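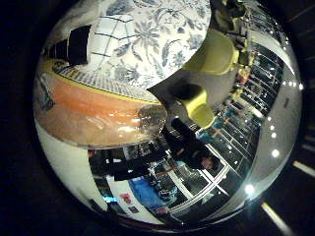 Joana Seixas replied: the wrist view isn't enough on its own, the written rule says someone has to stand at the bench and confirm the workspace before the arm gets enabled. Can you tell me who did that, and when in the sequence?

Fair question, and the answer is me, but too early. I did the walk-up check, signed it, then went off to sort out the network switch, and by the time I came back and enabled the arm it was 25 minutes later. Our rule says the check is good for 14 minutes. So the controller did exactly what it's meant to do and threw the stale-check hold, and I spent half the morning thinking it was a cable. Sorry! Logging the whole thing so the next person doesn't chase the same ghost.

What I saw: enable request refused, amber state, message "precondition not met", no code next to it. The Teltano panel doesn't tell you which precondition, which I'd call the real bug in this ticket (more on that further down).

What I tried, in order:

Reseated the wrist connector. No change.

Restarted the Edo supervisor. It came back fine, same message.

Swapped the e-stop chain over to the spare box. Same message again, and I should have stopped there - if the spare gives you the identical refusal, it's not the chain.

Dropped the speed limit from 900 to the commissioning value. I don't know why I thought that would help. Put it back after.

Read the log properly, all of it, with a cup of tea. The line was sitting there the whole time: workspace_check age exceeded.

Redid the walk-up check, signed it, enabled straight away. Green first go. Ran the slow pass 3 times with no hold.

Simão Cunha added: please don't fix this by making the window longer. We had it longer at the Abreu site and people started signing the check on their way in the door.

Yep, agreed, and I'm not asking for that. The window's fine. People move in and out of a shared room all day, chairs get pushed about, someone leans over to look at something, and a check from before morning tea tells you nothing useful about any of it. What I'd like changed is how we follow the rule, and a bit of how the software talks to us.

So, proposed wording for the practice note, tear it apart if you like:

The person who signs the check is the person who enables. If you get called away, the signature goes with you and whoever takes over does their own.

Look with your eyes first and the camera second. The wrist lens is very wide and bends everything towards the rim, so it's poor for judging how far away a person is. It's a second opinion.

Say it out loud before enabling. "Arm going live" is plenty. Wait for an answer from anyone in the room.

The tabletop gets checked too, cloth included. A cloth is allowed for this job, but its edges have to be outside the travel envelope or weighted down.

Bypass key stays in the cabinet. I was tempted for a second there, I'll admit it, and if I'd used it I'd have "solved" the problem and learned nothing.

On the software side I've put a request in to Lukix asking for the failed precondition to be named on the panel, plus a countdown on the check so you can see it running out. They've said the first part is easy and could go in the January build. The countdown needs a layout change and they wouldn't commit to it, fair enough.

Joana, you also asked whether the hold should lock out retries. I'm not keen. A retry against a stale check does nothing anyway, it gets refused every time, and a lockout would mean ringing one of you two to clear it. Happy to be talked round if you've seen it go wrong elsewhere.

Still open: the signed check on paper and the one in the supervisor had times four minutes apart. I reckon the bench clock has drifted. I'll set it from the network and look at it again in a week.

Status changed from Fault to Procedure, 27 December 2025. Leaving the ticket open until the practice note has been read by both of you and the clock thing is sorted.

Simão Cunha added: read it, fine by me. Change "plenty" to something that sounds like a rule.

Will do - going with "the words 'arm going live' are required".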